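Small Plates, and What Goes on Them

I've been meaning to put this page together since April, when I finally emptied the last moving box marked KITCHEN MISC and found out it was nearly all small plates. Saucers, side plates, little dishes for olives, a couple of things that may be soap dishes but have only ever held butter in my house. I love small plates. I like a snack to look like I meant it! So I've gone through the shelf and written a line or two for each of the ones I use the most, and I'll keep adding to it as I go.

The plain white saucers
Bought as a stack at the Flaltden flea market from a man who wouldn't split them up. No cups. I never wanted the cups. They're good for tea bags, lemon slices and the half an onion you swear you'll use tomorrow. They also fit perfectly on top of my cereal bowls as a lid, so there's usually one in the fridge sitting on leftover rice.

The Wuisan oval
My one fancy dish, and I paid $70 for it, which I did not mention at home for a while. It's stoneware with a speckled cream glaze and a thumbprint at one end where the potter held it (I put my own thumb there every time I pick it up). It gets the good cheese. It has also had a lot of toast on it, and I'm fine with that.

The green leaf dishes
From my grandmother's cabinet. They're shaped like cabbage leaves and the veins catch every crumb you put near them, so you need an old toothbrush to get them clean. Holidays only. Pickles go in these, and nothing else, and if you put nuts in them somebody in my family will say something.

The cafe plate from Bastetti
I bought it fair and square! They were changing over their dishes and had a crate of the old ones by the register. Heavy, thick-rimmed, a brown line around the edge that has mostly worn away. It can sit in a 200 degree oven keeping pancakes warm and come out looking the same as it went in. If I could only keep one for breakfast it would be this one, even though it weighs as much as a brick.

The light blue one
I have a soft spot for a plain blue plate. I'm talking about the muted kind of blue, a bit like an old work shirt, and round and shallow with a raised rim so things don't roll off. On a white table you don't need a place mat or a napkin or anything else to make it look nice. Anything orange or yellow looks great on it, and so does bread. 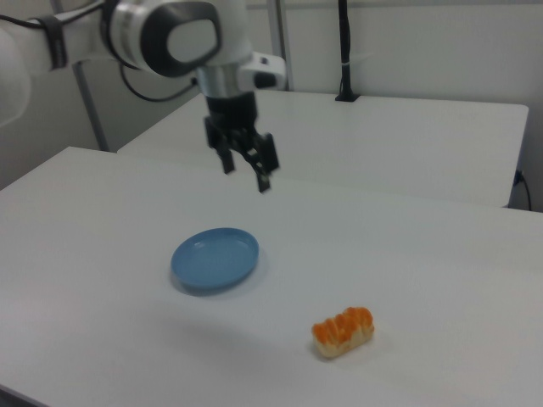 The size is what sells it to me, though. A big dinner plate makes one cookie look sad, and a small one makes the same cookie look like dessert. I do all my afternoon snacks this way now. Cut the apple, put it on a real plate, sit down. It takes one extra minute and a tiny bit of dishwashing, and I stop wandering around the kitchen eating out of the bag (well, mostly).

The chipped rose saucer
Has a chip at two o'clock that I've filed smooth with a nail file. It lives next to the stove and holds the spoon. I tried a proper spoon rest once and it was too deep, and the sauce dried in the bottom and had to be soaked. The saucer just gets a wipe.

The Josora set
A boxed set of six, each one a different color, which was a present. They stack so neatly that I leave them out on the counter. The mustard one is my favorite and the gray one is everyone else's favorite, I have no idea why. They do scratch a little if you cut on them, so I cut things first and plate them after. A bit of baking soda paste takes the fork marks off if you're patient.

The two maybe-soap dishes
Ridged on the bottom, no drain holes, so who can say? Butter sits beautifully on the ridges and the knife doesn't chase it around. I've stopped asking.

The tiny glass ones
For salt, for capers, for one person's share of jam. They came in a box lot from an estate sale, lot 524 (the sticker was still on the box, and I kept it on because I liked it). I use these so much when I cook. Chop the garlic, into a little dish. Measure the spices, into a little dish. Then I feel like I'm on television for about half a minute until I knock one over.

The tin picnic plates
White enamel, black edge, rust spots where they've been dropped on gravel. They ride around in the trunk in a pillowcase. Sandwiches, peaches, once a whole rotisserie chicken divided up with a pocketknife. They get hot in the sun, so keep the chocolate off them.

How I store them
A few people have asked about the shelf. It's an ordinary cabinet with a wire riser in it, so there are two levels and you never have to lift a tall stack to get at the bottom plate. I slip a coffee filter between the ones with rough feet, especially anything handmade, and the everyday ones go at the front on the lower level where I can reach them half asleep. The leaf dishes are up top, behind the gravy boat, wrapped in a dish towel.

As of this morning there are 21 plates in regular use, and I know that's plenty for a house this size. I gave a bag of odd ones to the thrift store and bought only one thing on the way out, a little amber dish with a scalloped edge. It still needs a good wash before it goes up on the shelf. I'm thinking figs.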